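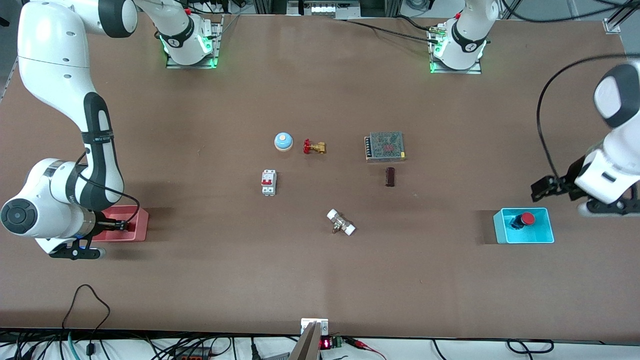
Figure 2. Two-arm sorting cell, parts on the table between the pink and cyan trays.

Week 4 handout: The dropped-part fault

Read this before the lab on Saturday. You will need the log file from the Skuvari folder.

The fault was first logged in the Puvdale lab during a long sorting run. The arm serving one tray closed its gripper, lifted, moved over the tray and opened. The program recorded a good pick. The part was still on the table. Over 200 cycles this happened 56 times, and no alarm was raised.

The cause was in the grasp check. The program compared finger position with a fixed "closed" value and waited 2 seconds. A thin part and an empty grip gave nearly the same reading, so both passed. Smooth round parts slipped out during the lift – after the check had already run.

What was changed:
Finger position is now read again at the top of the lift.
Each part type has its own minimum width.
Two failed picks in a row pause both arms.

A paused arm is still powered. Do not reach in to move a part until the cell has been stopped at the controller.

For the lab, find the first false pick in the log and write down the finger reading. Then work problem 4 in the Pravwood notes. Esposito, chapter 2, covers grip force if you need it.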